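Getting Your Two Arms to Share a Table Without Bumping: Planning Groups in Nemik

Waltraud Thaler
June 2019

If you've worked through the earlier pages you'll have one arm planning and moving happily by now, and you're probably itching to bring in the second. Good on you! It's a lovely step, but there's a bit of housekeeping in the software first, so put the kettle on and we'll go through it together.

Start by opening your workspace file and making three planning groups: one called left, one called right, and one called both. It's tempting to skip the last one and just run two planners side by side (I did that for a whole winter at Clavberg), but then each planner treats the other arm as if it weren't there. With a group called both, Nemik checks every link of one arm against every link of the other before anything moves.

Next, name your sides from the robot's point of view and stick to it everywhere - config, scripts, the labels in the viewer, the lot. From the front of the table the left arm is on your right, and you will mix them up at least once if you've got two conventions going.
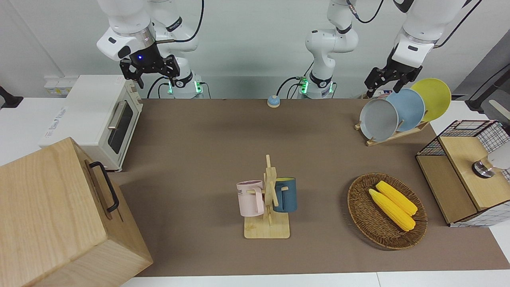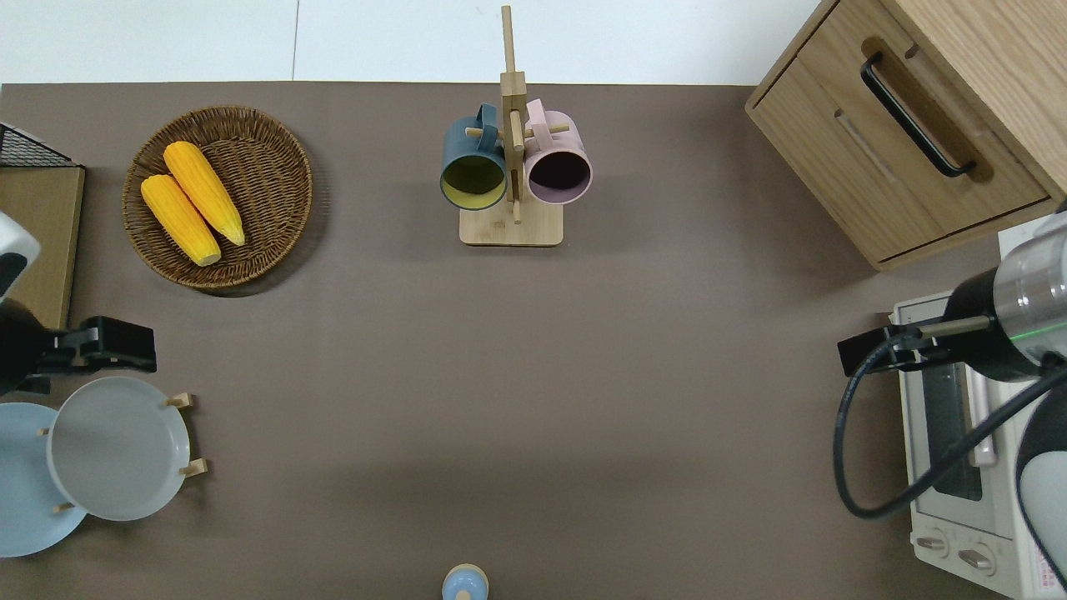

Now for the collision objects. Anything that stays put, like an oven or a cabinet, can go in as a plain box with a bit of padding. Mug trees and plate racks want more care. If you wrap a mug tree in one big box, the planner will never let a gripper near the mugs, so model the post and the base separately and add each mug as its own object you can attach and detach. Do the same for plates in a rack.

Once that's saved, set the planning time to 2 seconds and the waypoint limit to 800. My longest path for both arms together came out at 462 waypoints, so there's plenty of headroom in that, and you can trim it later if your computer is struggling.

Then run the check tool in preview mode:

nemik check --group both --preview

You'll get a list of link pairs that touch in the resting pose. Neighbouring links on the same arm can be ignored safely. A pair with one link from each arm should never go on the ignore list, however much the warnings annoy you. Mine showed six pairs the first time, and one of them was a base I'd typed in with the wrong sign.

When the preview is clean, play it through at low speed with your hand near the stop button, and save a copy of the file before you start tuning anything else. Gripper timing is on the next page.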